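October, bench 2, started 9.15

Glaze notes, carrying on from the last page. The Tulmont clay is nearly used up and the new bags are Dreltel stoneware, so all the old recipes need trying again before we put anything in the shop kiln.

Mixed 970 g of the Wundetti white as a dry batch, minus the bentonite, which I had forgotten and sieved in afterwards. Put it through the 80 mesh twice. Some grit left on the second pass, mostly hard lumps of whiting. Ground those up and put them back. The bucket wants a lid that fits.

Bisque tiles made from the last of the trimmings. Dipped three at a count of two, three at a count of four, and left one bare. The longer dip went on too thick and was slow to dry, with fine cracks along the top edge where it overlaps. Rubbed those down with a finger. If they crawl in the firing we'll know why.

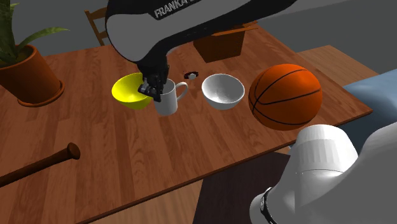

Kiln log: 100 an hour for the first part, then full on to 1194, ten minutes' soak, off. Cone in the bottom was flat and the one on the top shelf only just bending. Same as last month, so the top element is probably on its way out -- worth checking the resistance before the next glaze firing.

Results, opened 14.30 the day after. Thin tiles are good, a soft white that breaks to tan on the edges. Thick ones crawled on two out of three, along the same edge as the cracks. No pinholes on anything from the bottom shelf, a few on the top. Bare tile is a shade darker than the Tulmont body and rings well when tapped.

Tekleab blue over the white ran about as far as it did before. Keep it off the bottom third of any pot.

To do: order whiting, new cones, wash the kiln shelves. Try the white again with a bit more water and the short dip only. Absorption test on the bare tile still to be done -- weigh dry first, I skipped that last time and had to start over.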